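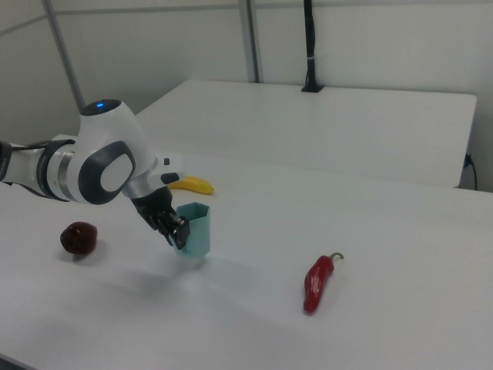

I have a strong opinion about lunch, and I've been boring people with it for long enough that I might as well write it down. I think you should eat it sitting, away from whatever you were doing, for at least half an hour, and I think most of us gave that up without being asked to.

My first real job was in the billing office at Drumex. We had a lunch bell. A real one, left over from when the building was a factory floor, and at noon it went off and 70 of us put down our pens and went downstairs. I thought it was ridiculous. I was 23 and very busy and I wanted to eat a sandwich over my keyboard like the people in magazines. So when I moved on to Havstead, where there was no bell and no downstairs, I was thrilled. I ate at my desk for six years and I couldn't tell you one single thing I had.

I can tell you plenty about the Drumex lunches, though! Hadiza Afolabi brought jollof rice on Fridays and would trade a scoop of it for nearly anything. Gearóid Ó Néill ate the same cheese and pickle roll every day and got cross if you said so. I learned how to do my taxes at that table. I learned which supervisor to avoid in October, when the year-end numbers were due. None of it was in the handbook, and I picked it all up with my mouth full.

People tell me they don't have time. I used to say it too. Then one winter I got curious and wrote down when I stopped to eat and when I was properly working again, and the desk lunch was costing me close to 50 minutes anyway. I'd chew, read the news, answer half an email, wipe mustard off the space bar, read the news again. It was a long lunch with all the good parts taken out.

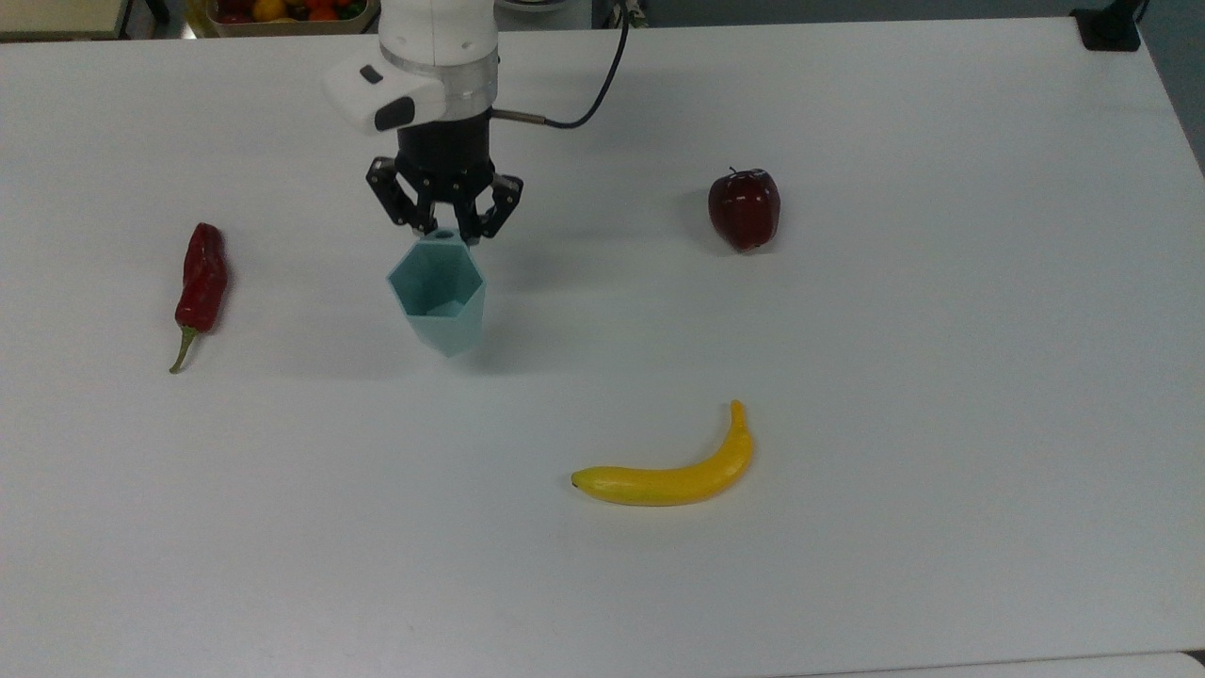 The other thing I hear is that it costs too much, and there I have more sympathy. The place across from my office wants a small fortune for a salad, and I'm not going to tell anyone to spend that five times a week. But the sitting is free. Bring leftovers. Bring soup in a jar, bring crackers and a boiled egg, I don't care. My friend Aisling Mulligan takes hers out to the bench by the parking lot, which has a view of a dumpster, and she says it's the best part of her day (her job is fine, before you ask).

I do know it isn't up to everybody. My cousin drives a delivery route and eats when the traffic lets him. Nurses laugh at me when I bring this up, and they're right to. If your boss has you on a 20-minute break with the bathroom at the far end of the building, an essay from me is no use to you, and somebody ought to fix that. I'm talking to the rest of us, the ones with a perfectly good hour in the contract who hand it back every day and then complain about being tired by three.

What bugs me most is that we've started to admire it. Someone says "oh, I never take lunch" and there's a little pause where we're all supposed to be impressed. I was impressed for years. Now I mostly want to give them a sandwich.

So I've gone back to noon. I don't have a bell, so I set the kitchen timer on my phone, the one that sounds like a duck, and the whole row can hear it. Two people got up and came with me last week. One of them had soup.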